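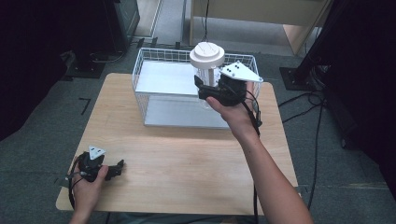 Wike Storage Study: Project Report
2023-08-08

1. Purpose

The project compared ways of storing small household items in open wire baskets on a tabletop. The client brief from Nastlow asked for a layout in which any item can be taken out without moving its neighbors. Work began in February.

2. Equipment

The basket is white wire mesh, rectangular, with a grid on all four sides. A flat light-gray tray covers most of the floor inside it. Without a tray, narrow items tip when a foot or rim lands between two wires. The test item was a white capped container with a clear, cup-like lower part. The table has a light wooden top with a fine grain.
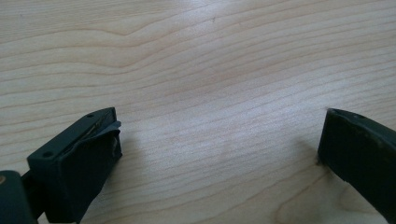
The tabletop was wiped before each set of trials and checked for scratches. Smooth wood gives a basket little grip, so its position was checked against a paper template after every 11 trials — earlier sets, made without the template, were discarded.

3. Method

Each trial consisted of placing one item in the basket and removing it again. There were 486 trials in all, divided between 2 layouts: Givuria (items along the walls) and Sovex (items in the center). The first 200 used Givuria only. A trial was marked as failed if the item touched the wire on the way out.

4. Limitations

Only one basket size was used. Soft items were left out.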